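Ticket 484
Subject: Bound newspapers for 1953 do not appear in catalogue search
Service: Prinum catalogue, public and staff screens
Raised by: Local Studies desk, Adeleke Library
Assigned to: Hok-lam Ko, Catalogue Support
Priority: Normal
Status: Closed

Report as received

Readers searching the public catalogue for the bound local newspapers are shown every year held by the library except 1953. The volumes are on the shelf in the basement store and were issued to a reader in the searchroom as recently as last month. Staff can still open the records by typing the item barcode, but a search by title, by year or by shelfmark returns the message "No items match your request". The desk has been taking requests for these volumes on paper slips in the meantime.

The fault was noticed in November by a reader who had used the same volumes before and had kept a note of the shelfmark. It is not known when it began.

Initial response

Thank you for your report. Please confirm whether the fault appears on both the public and the staff screens, and whether the records show the location as "Basement store" or as "In transit". Please do not delete or re-create any record while the ticket is open, as this will remove the change history needed to trace the fault.

Reply from Local Studies desk

The fault is the same on both screens. The location is "Basement store" for every volume concerned. No records have been altered by the desk. A colleague did print new spine labels for part of the run on the Tiso label printer during the summer, but this was done from the existing records and nothing was typed in.

Log of checks

Check A. Search index rebuilt for the Local Studies collection only. The rebuild finished without errors. Volumes for 1953 still not found.

Check B. Public display settings compared with those of the neighbouring years. No record is marked as hidden. The loan category is "Reference, searchroom only" throughout.

Check C. One record opened in the full editing view and saved again without change. The record could then be found by title but still not by year. This was repeated with a second record and gave the same result. No further records were saved, so that the remainder could be examined in their original state.

Check D. Export taken from Prinum and compared with the listing held in Pellon, the store for digitised indexes. The Pellon listing has an entry for each volume of the year and the shelfmarks agree with those on the spine labels. The Prinum export shows the shelfmarks correctly, but the year field for these records has a different length from that of the neighbouring years.

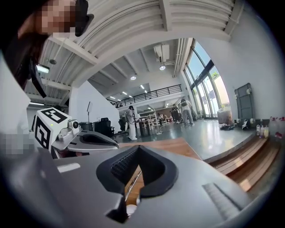 Service Desk Bulletin, Issue 8, page 2

Check E. Year field examined character by character. In each affected record the year is followed by a hard space. Such a space cannot be seen on screen and is not removed by the ordinary tidy-up that runs overnight. The index reads the year and the space together as a single word, and a request for 1953 therefore finds nothing.

Check F. Change history read for the affected records. All were altered by the same import job, which brought in the corrected binding notes prepared by the conservation section. The notes had been typed in a word processor and pasted into the import sheet. The year column for this part of the sheet had been pasted with them. Other years in the sheet were entered by hand and are not affected.

Cause

Hard spaces introduced into the year field by an import sheet. The search by title failed for a related reason: the title index is built from the title and the year together, and an entry whose year cannot be read is left out until the record is next saved. The label printer played no part in the fault, and the labels produced in the summer are correct and need not be replaced.

Action taken

The hard spaces were removed from the year field by a batch change, run first on the test copy of the catalogue and then on the live system after the searchroom had closed. The index was rebuilt the same night. Searches by title, year and shelfmark were tried the following morning on the public screens by the entrance and on the staff screen at the desk. All returned the expected volumes in the expected order.

The import routine has been altered so that hard spaces in the year, shelfmark and barcode fields are changed to nothing on the way in. Notes fields are left as supplied, as some older notes use spacing to set out the contents of a volume.

Reply from Local Studies desk

The desk confirms that the volumes can be found and requested in the usual way. The paper slips taken during the fault have been entered. One point remains. A reader's saved list, made before the fault, still shows the volumes as "Item no longer held". Is this expected?

Response from Catalogue Support

Saved lists are held separately and are not refreshed by an index rebuild. The reader should open the list, choose "Check availability" and save the list again. Where a reader does not have a password, or prefers not to do this, desk staff may do it on the reader's behalf from the membership screen. The wording "Item no longer held" is misleading in this case and has been passed to the supplier as a request for change. No date has been given for a revised wording.

Guidance for sections preparing import sheets

Text copied from a word processor should be pasted as plain text. The year, shelfmark and barcode columns should be left as exported and should not be pasted over. Where a correction to one of these columns is needed, it should be marked in the remarks column and Catalogue Support will make the change. Sheets should be sent to the service desk under a new ticket and not attached to an old one.

After any import, the section concerned is asked to search for a few of its own records by title and by year on a public screen, and to report any that cannot be found before the next import is run.

Closure

Closed by Hok-lam Ko with the agreement of the Local Studies desk. The request about the wording of saved lists is being followed separately. This ticket may be reopened by replying to the closing notice; for any other fault, please raise a new ticket.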